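Sarnlow opens a back bedroom to teach its robots how to fold

29/12/2025 | Automation

Folding a shirt is the kind of chore most people do while thinking about dinner. For a machine it is a long string of small decisions about cloth that never lies the same way twice, and Sarnlow, a young robotics outfit based in Pamside, has spent much of the winter trying to pass those decisions along by hand.

The project is called Gutik, and its approach is wonderfully direct. A person picks up a pair of hand-held grippers, works with the cloth through the jaws instead of with bare fingers, and the motion of the tools is recorded along with video. Later a robot arm fitted with matching jaws is trained on those recordings. Nobody has to write a rule for what a hem is or where a sleeve might be hiding.

"You feel silly for the first hour, like eating soup with salad tongs," said Lovisa Eklund, who leads the demonstration work. "Then your hands slow down and you start to notice what you do with a shirt. I had no idea how often I pull on the hem just to find out where the rest of it is!"

The team has now recorded 2169 demonstrations with clothes and household cloth, all since August. Towels came first, then pillowcases, and white cotton garments have been the main job this month. White on a patterned cover is a good test, says Eklund, as the edges show up well against the stripes while the creases inside the garment stay hard to read.

Sarnlow used to record at a plain gray bench. The results looked great on the bench and fell apart nearly everywhere else, so the setup was moved into furnished rooms with layered blankets, lamps and the usual things people have around them. Covers get swapped and lights get moved between sessions. Gun-woo Shim, who trains the models, thinks the change did more for the project than any piece of software he has written this year.

"On the bench the robot learned the bench," he said. "It was very, very good at the bench."

Each demonstration starts with the garment dropped or pushed out of shape. The person then has to find an edge, take hold, pull the fabric flat and make the first fold. Three attempts are made from each starting shape, with the garment messed up again in between, and the fumbles are kept. Shim is especially fond of the fumbles. If the jaws close on nothing or a corner slips, the recording also has the recovery in it, and a robot that can recover is a lot more useful in a home than one that gets it right only when everything goes well.

Remote control is part of the work too. At Akpalu, a commercial laundry across town, Sarnlow has a two-armed robot that an operator can steer from a desk in the next room. Wian Visser runs that side, and he is frank about how much slower it is. Steering from a screen takes away the small tugs a person feels through a hand tool, so he uses it mostly for corrections. The robot tries a fold by itself, Visser steps in when it gets stuck, and what he does goes back into the training set.

It's a lovely thing to watch. During our visit the arms flattened a pillowcase, lost one corner, went back for it and finished with a fold that was a bit crooked but would pass in my house. A second try ended with the pillowcase in a ball, and Visser took over with a grin. The system now completes six folds out of ten without help on flat items. Shirts are well behind that, and the team would not give a figure for them.

Joon-young Kong, who manages the floor at Akpalu, would like to see it handle the small mixed bundles that arrive at the end of the day and never fit the big folding machines. Those still go to a table and a pair of hands. He has offered Sarnlow more than three months of floor space to keep trying, and the staff there have started leaving odd items in a bin for the robot, including a fitted sheet that Visser says he is not ready to discuss.

Recording in the furnished rooms picks up again in the new year with darker fabrics and knitwear. Eklund also wants left-handed people to try the grippers, and anyone in Pamside who is curious can sign up for a session through the Sarnlow front desk. 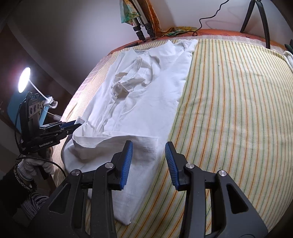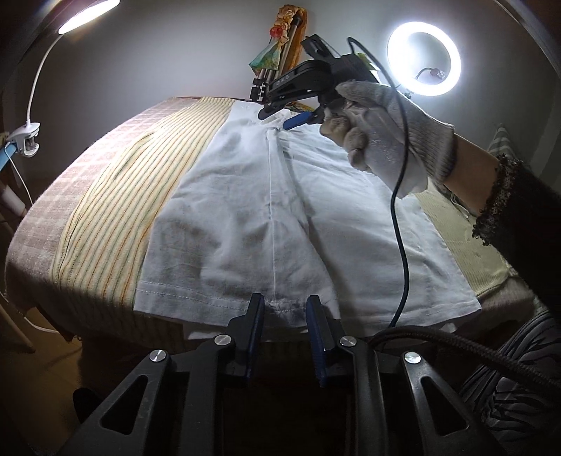
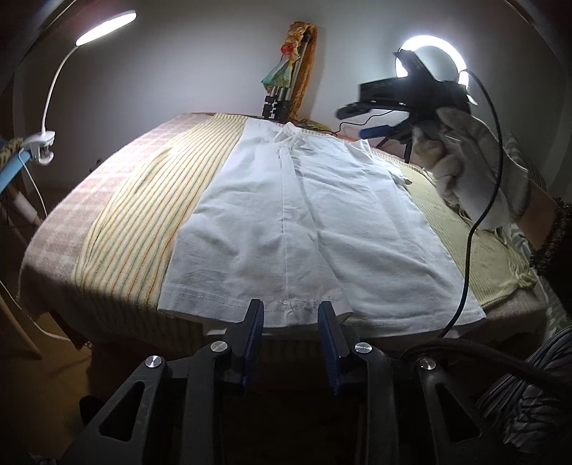 Hand-held grippers at work with a white garment among layered cloths, seen from one of the grippers.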